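Folding and Sorting Small Cloths

Small cloths are the part of the wash that gets skipped. Towels and shirts have a shelf to go to, so they get folded. Washcloths, dust cloths, napkins and hair wraps get pushed into a drawer, and after a month the drawer won't close. The method on this page takes one short session to set up and a few minutes a week to keep going.

Start with a clear, flat surface at a height that doesn't make you stoop. Put down a mat or a plain bath towel if the surface is slick. Cotton grips a mat well enough to hold a fold while you smooth it, but it slides on bare metal or a varnished tabletop. A plain color is best, because small prints are easy to lose on a busy background.

Dry everything completely before you fold. Thick hems hold water longer than the middle of the cloth, so pinch the hem between two fingers to check it. If it feels cool, hang the cloth up for another hour.
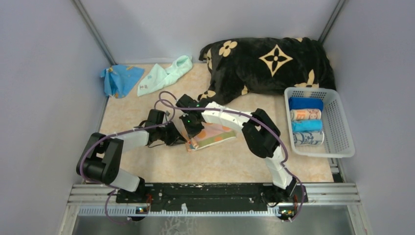
Fold one cloth at a time and keep the rest of the pile at the back, out of your way. Lay the cloth flat, pull it square by the corners, and fold it in half, then in half again. A cloth with a contrasting border is the easiest kind to start with. On a pink and mint one with a yellow edge, for instance, you can line up yellow on yellow and see right away if a corner is off. Thin muslin needs to be patted flat between folds. Terry doesn't, and pressing it hard only makes it spring back.

If a corner won't lie down, lift it, pull the under layer out straight, and lay it back. Don't iron washcloths. The heat flattens the loops and they stop soaking up water.

Sizes. Most of my cloths fold to a size that fits a standard kitchen drawer. For long ones, such as the 62 cm roller towels we had from Warnow, fold in thirds lengthwise first and then in half. The 38 cm squares only need the two folds.

Sort after folding if you have just a few cloths, and before folding if you have a full basket. I sort by use:

Face and hands — soft prints and light colors
Kitchen — anything that can stand a hot wash
Dusting and floors — faded, thin or stained
Doesn't belong — toys, single socks, hats

The last group matters more than it sounds. Soft toys and padded things get in with the cloths in every wash, and they need longer to dry. Take them out first and set them to one side.

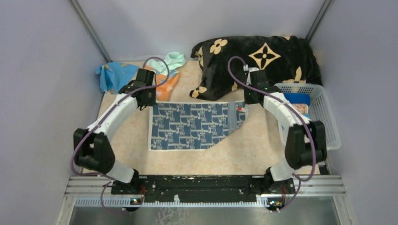
Page last changed: October

Choosing a basket. A white plastic basket is a good choice for clean cloths. It wipes down, it doesn't snag, and it won't leave color on anything damp. Wicker looks nicer, but it catches terry loops and sheds bits. Keep the basket beside the work area within easy reach, and leave the middle free for folding.

I used a canvas bin from Fonex for two winters. It sagged once it was half full and the cloths at the bottom came out creased. The stiff-sided Welier one has held its shape.

Standing or stacking. In a drawer, stand folded cloths on edge in a row so each one can be seen and pulled out alone. In a basket, stack them flat with the folded edge facing you. Put freshly washed cloths at the bottom of the stack and take from the top, so they all get the same wear.

Washing notes

Wash dark and bright prints separately the first two or three times. Blue and orange are the ones that have run on me.

Skip fabric softener. It leaves a coating and the cloths smear water around. Half a cup of white vinegar in the rinse does the job.

For sour-smelling kitchen cloths, soak them overnight in hot water with washing soda, then wash as usual. The Mendonça soda comes in a 3000 g bag and lasts us most of a year.

When a cloth gets thin enough to see through, cut it in four and move it to the rag bag under the sink.

Check the labels on anything with printed metallic flowers or trim. Some can't go in the dryer at all, and the print cracks if they do.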